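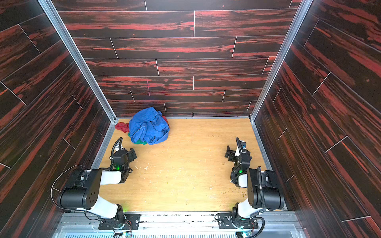 Tshabalala

To: laminate-and-panel list
Date: June 9, 2026
Subject: Re: Seams opening on long wall after heating season

On the seams, quoting the earlier message in part:

> We fitted Getis click panels to a long internal wall in a
> ground-floor meeting room, horizontal run, staggered ends.
> By the end of the heating season the end joints had opened
> on most courses, the worst of them by 2 mm. The long edges
> are still tight. The fitter says the boards were faulty and
> wants to claim against the supplier. The boards were
> delivered in the morning and went up the same day. Perimeter
> gap is as per the leaflet, except at the door lining, where
> the boards are scribed tight and glued. Has anyone had this
> with Getis, and is it worth pulling the wall down?

I would not start with the boards. A tight long edge with an open end joint is the usual sign of movement along the length, and a bad batch tends to show on both profiles, with chipped tongues as well. Before a claim goes in, somebody should take one board off and measure the tongue at both ends and in the middle. If the three readings agree, the claim will be refused and you will have lost the time.

The glued door lining is the first thing I would look at. A run fixed hard at one end can only move from the other, so all the shrinkage is taken up by whichever joints hold least well. In a floating run it is shared out and you mostly see it at the skirting or the corner trim. Check also whether any heavy item has been screwed through the panels into the studs. A coat rail or a screen bracket pins the run just as well as glue does.

The second thing is the same-day fitting. Boards out of an unheated van in winter are often damper than the room will ever be again. The leaflet I have for an older Getis range asks for 48 hours flat in the unopened packs, in the room, with the heating at its normal setting. I don't know if the current leaflet says the same, so read yours. It will matter to the supplier either way.

Do you have humidity readings for the room? You gave none. A cheap logger left at mid-height on that wall would settle a good deal. Our own test wall, in the Mumano workshop, is 12 courses high with one end free and one end pinned, and the pinned half opened first in both winters we have logged it. The gaps closed again by July, though two of them did not close fully because dust had got into the joint. Vacuum yours out now, while they are open, with a brush head and no water.

As to pulling the wall down, no, not yet. I would do it in this order:

1. Cut the glue line at the door lining with an oscillating saw and a thin blade. Leave a gap of the leaflet width and cover it with a stop bead fixed to the lining only.
2. Remove any through-fixings and refit them in oversize holes with a washer.
3. Leave the room alone until the logger has a few weeks on it.
4. Knock the courses back up from the free end with a pull bar, top course first. Use a scrap of the same profile against the edge.

Do not fill the joints. Coloured filler looks acceptable for one season and is then squeezed out proud of the face when the boards take up moisture. On a dark pattern it also dries to a different sheen, and you will see every joint from the door.

Somebody off-list asked me about Jetilar edge tape behind the end joints. I have used it on 17 joints. It hides the pale line of the core when a gap opens, provided the tape is close to the face colour, and it does nothing to stop the gap. It has to go on as the boards go up, so it is no use to you unless the wall comes down anyway.

If you do measure a board, please post the figures to the list with the batch code from the pack. The archive has plenty of opinion on Getis and very few numbers.

Tshabalala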